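Search this site

Type and press enter

Putting a price on two arms

I've owed you all this post since June, when I promised to write up how we went about budgeting for the new bench at Gamness, and then of course the kettle broke and the summer got away from me. So pour yourself something and settle in, because I do go on a bit when it comes to spreadsheets!

The job itself is humble enough. Clear tubes with green caps, an orange rack, and a pair of arms to move the one in and out of the other.

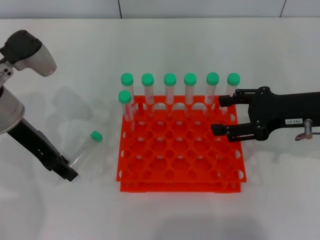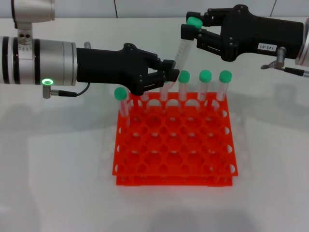 When we first sat down to plan, I did what I suspect everyone does and wrote the price of the arms at the top of a page, gasped, and assumed the rest would be small change. It wasn't. We had quotes from two suppliers, Sodeo and Dekker, and on paper Dekker looked much the friendlier of the pair. Then we read the small print (well, Tineke Stevens read it, and I made the tea) and found that the grippers were extra, the mounting brackets were extra, and the training was a separate line altogether. Sodeo had put all of that in one figure, so we'd been comparing a whole dinner with a plate of potatoes.

My advice, for what it's worth, is to write down the job before you write down any machine. We filled three pages with dull things like how wide the tubes are, how far apart the arms need to stand and who will be there to put things right at four in the afternoon when everyone's tired. Those pages saved us from a very handsome gripper that would have been far too big for anything we own.

Then there are the bits you forget. I'd put nothing down for spare fingertip pads, or cables, or a decent table that doesn't wobble, and I ended up going back, rather pink in the face, to ask for another £600. Racks and tubes too! Buy more than you think you need while you're learning.

We went with Sodeo in the end, and the planning software came from Rirnar, who let us try it for seven weeks before we paid a penny. Do ask for a trial, even if it feels cheeky. Next on my list is the service contract, and I've got as far as page two of it.

Comments

Moira: Did the service contract come up when you were getting quotes, or only afterwards? We're at the gasping stage here.

Pete H: The wobbly table, oh yes. We bought ours twice.

Anneke: Would love to see the three pages if you're able to share them.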